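`herkstead-care-labels` - a table of textile care instructions transcribed from sewn-in labels, with normalized symbol codes.

Last edited 9th February. Maintainer: Kamonchanok Ratanaporn. Transcription: Charoen Intarasuk, Aldo Longo.

## Contents

| File | Rows | Notes |
|---|---|---|
| `labels.csv` | 2474 | one row per physical label |
| `symbols.csv` | 72 | symbol codes and short English glosses |
| `fibers.csv` | 100 | fiber names, with spelling variants |
| `disputed.csv` | 21 | labels the two transcribers read differently |

All files are UTF-8, comma-separated, with a header row. Line endings are LF. Fields containing commas are quoted.

## Fields in labels.csv

- `label_id` - integer, stable between releases. Gaps are deleted rows and are not reused.
- `item_type` - controlled list: garment, bedding, towel, curtain, plush, other.
- `fiber_raw` - fiber content exactly as printed, including misspellings.
- `fiber_norm` - fiber content mapped to `fibers.csv`, percentages as integers, separated by semicolons.
- `wash`, `bleach`, `dry`, `iron`, `proclean` - one code each from `symbols.csv`. Empty means the symbol is absent from the label. `X` means it is present but unreadable.
- `text_raw` - any printed sentence, in its original language.
- `text_lang` - two-letter language code. Labels with several languages get one code per language, in printed order.
- `source` - `herkstead` or `prondlow`, the two collection points.

A missing symbol and a "do not" symbol are different values. Earlier versions merged them in the `bleach` column. If you have a copy from before May, replace it.

## Temperature handling

Wash temperatures are stored in Celsius. Labels that give only dots are mapped through `symbols.csv`. Labels that give both dots and a number keep the number. Where the two disagree, the row is also listed in `disputed.csv` with reason `temp_conflict`.

Labels that say "cold" with no number are stored as `cold`. Do not convert this to 20 or 30 in the source file. Do it downstream if your application needs a number.

## Plush items

Plush rows are the least consistent part of the table. Many labels cover the outer fabric only, and the filling is listed in a separate block or left out. `fiber_norm` holds the outer fabric; filling goes in `text_raw` with the prefix `FILL:`. "Surface wash only" is coded `W-SURF` and is separate from `W-HAND`. A plush row with a machine-wash code means the label permits it, and says nothing about the result.
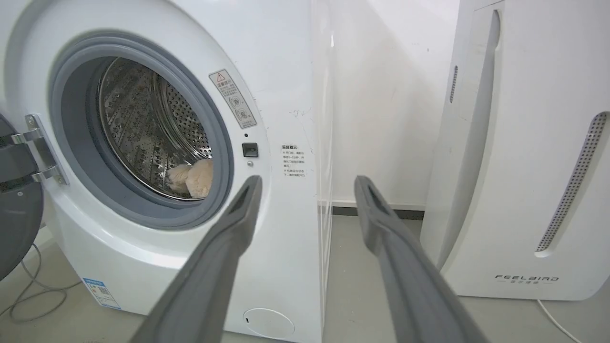

## Known problems

1. Curtain labels from Prondlow were transcribed from photocopies. Faint bars under the wash tub may have been lost, so gentle cycles are probably undercounted in those rows.
2. `text_lang` was filled in by hand and has not been checked against `text_raw`.
3. The Delorme import script strips leading zeros from `label_id` if the column is read as text. Read it as an integer.
4. Shinji Kinoshita reported duplicate towel labels from a single production batch. They are kept - the table counts labels, and removing them would change the ids.

## Corrections

Send the `label_id`, the column, the current value and the proposed value, one correction per line. Changes to `symbols.csv` go through Pornthip Intarasuk. New codes are only added when at least two labels need them.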